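The Fold Problem

Inside Weltton, where four engineers and one very old planner are trying to make software that knows when to let go

Half past eight in the evening and Kadri Paju is still on the same log. Scrolling. Coffee gone cold next to the keyboard. "There," she says, and stops on a flat stretch of the line. "It thinks it's holding something. It's holding air."

Cloth is what they do at Weltton. Shirts, towels, napkins, the stuff that has no shape until you touch it and then has a different one. The company sells no robots. What it sells is Tradbridge, a layer of code that sits between the camera and the motors and makes the decisions: where to pinch, how hard, when to give up and try again. Mostly when to give up.

That last part took two years. The first planner, built by Amedeo Costa before there was an office to build it in, never gave up at all. It picked a grasp point, drove to it, closed, lifted, moved on. If the cloth slid out on the way, too bad, it went ahead and folded nothing, very neatly. Costa still defends it. "It was fast," he says. Fast, yes.

The rewrite threw out the single big plan. Tradbridge now plans in short pieces, 17 steps at a time, and checks after every piece whether the world still matches what it expected. Does the wrist view agree with the overhead view? Does the motor current say there's fabric in there? If two sources disagree, it stops and asks again. Simple idea. Horrible to tune.
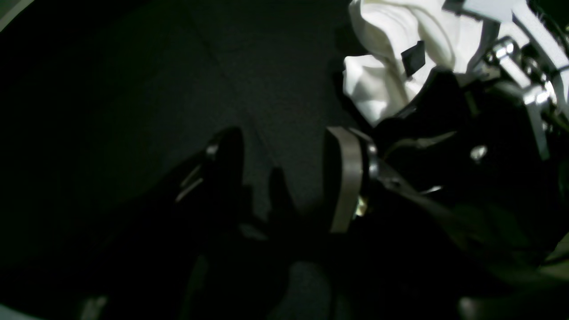
Debashish Amarasinghe owns the perception side, and the wrist camera is his daily headache. Up close is where you want to look, and up close is where the light is worst. Shadows from the hardware itself. White fabric blowing out, dark background swallowing everything else. His early segmentation model kept marking chrome highlights as cloth edges, so the planner would carefully go and try to grab a reflection.

His fix was not glamorous. He made a mask of the gripper's own parts for every joint position, rendered from the CAD files, and the network now gets that mask as an extra input. It knows which pixels are itself. Exposure gets picked per region too, one setting for the bright patch and one for the dark, merged before anything else runs. The whole step adds 40 milliseconds. Paju wanted it under 20 and they argued about it for most of May.

She lost, kind of. The controller no longer waits for the image. It runs on the last good estimate and takes the correction when it arrives, blending it in so the arm doesn't jerk. Costa calls this "driving while reading the map." It works at low speed. At high speed they've got a list of videos they don't show customers.

Testing is Valentyna Ivanyshyn's territory and she is not sentimental. Every change to the planner has to get through 1000 simulated folds before it touches a real arm, then 60 on hardware, with the cloth dropped in a heap between runs. No arranging it. She caught someone arranging it once and the whole batch got deleted.

Simulated cloth is too polite, she says. It doesn't cling to itself, doesn't have a tag that catches on things, doesn't carry a crease from being stuffed in a bag over lunch. So the simulator gets noise thrown at it: friction changed mid-run, camera nudged a few degrees, a finger that closes late. Builds that look great in the clean version tend to fall over here. Good. Thats the point of it.

The first outside user is Takumport, a linen service that wants napkins done before anything else. Square, small, all alike. Easy money, you'd think. Except damp napkins weigh more and hang differently, and the slip detector, tuned on dry ones, started yelling at everything. Amarasinghe added a short weighing lift at the start of each pick. Up a little, hold, read the current, set the threshhold from that. It costs time. Takumport grumbled, then asked for it on the towels as well.

Next up is the debugging tool, currently called Pathirana, which may change. It replays a run with the planner's beliefs drawn over the camera feed, so you can see the exact moment the two part ways. Katherine Ospina wrote the first version over a long weekend and has been fielding requests ever since. A slider. A better slider. Colors that Costa can tell apart.

Back at the desk, Paju has it open on the air-holding run. The drawn outline sits firmly between the fingers. The current dropped out well before. She backs up, plays it again, changes one number in the config and queues another 60.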